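## 4. Comparing two hand-held grippers side by side

Use this section when you have a Virico hand-held gripper already in service and want to check a second unit, or a different finger set, against it. The steps are the same for the Pelon finger set unless a note says otherwise. Allow one morning for a full comparison.

### 4.1 Before you start

1. Charge both grippers and both recording packs. Do not run a comparison with one unit on battery and the other on the bench supply.
2. Check that the marker panel on each gripper is clean and flat. A panel that has lifted at one corner will shift the pose reading.
3. Write the unit number and finger set on the comparison sheet (Appendix B).
4. Set the recording height to 2880 on both cameras. Units shipped before October start up at a lower setting and have to be changed by hand.
5. Close and open each gripper by hand 5 times. The travel should feel even from one end to the other.

**Caution:** Keep fingers clear of the gap behind the gripper finger while closing it. The gap narrows quickly over the last part of the travel.

### 4.2 Setting up the room

Wearers need enough space to turn around with a backpack on. Push spare chairs back from the desks and keep loose cables out of the walking path. If more than one person is recording, give each person a separate desk and start the units one at a time, so that the clocks can be matched later.

Put on the backpack first, then the headset, then pick up the grippers. Route the cables over the shoulder and check that you can reach forward with both arms before you tighten the straps.
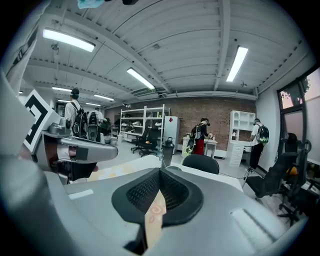
Once the grippers are in your hands, hold them in front of you at chest height and wait for the status tone. If there is no tone, put both grippers down and go to Section 7.

### 4.3 Running the comparison

1. Start recording on the left unit, then the right.
2. Bring the two grippers together until each camera can see the marker on the other. Hold still for a slow count of three.
3. Pick up the Bortolotti test block with the left gripper, move it across the desk and set it down.
4. Repeat step 3 with the right gripper.
5. Do 4 rounds, then swap hands and do 4 more.
6. Stop both recordings before you take off the headset.

**Note:** Work at your normal speed. Slow, careful moves hide slip between the finger and the block, and slip is one of the main things you are looking for.

**Note (Pelon fingers only):** The longer fingers can cover part of the marker when fully closed. Do step 2 with the grippers open.

### 4.4 Reading the results

Load both files into the Lirnurwood viewer and open the Compare tab. A full run should show at least 595 matched poses. If the number is lower, look at the track for gaps. Gaps at the start usually mean that step 2 was rushed. Gaps scattered through the run point to a dirty lens or a loose panel.

Save the report under the unit number. Reports that differ between hands but not between units should be repeated by a second wearer before any part is replaced.

Questions about the comparison sheet go to Morena Monti. For replacement finger sets, contact Declan Maihi and include the saved report.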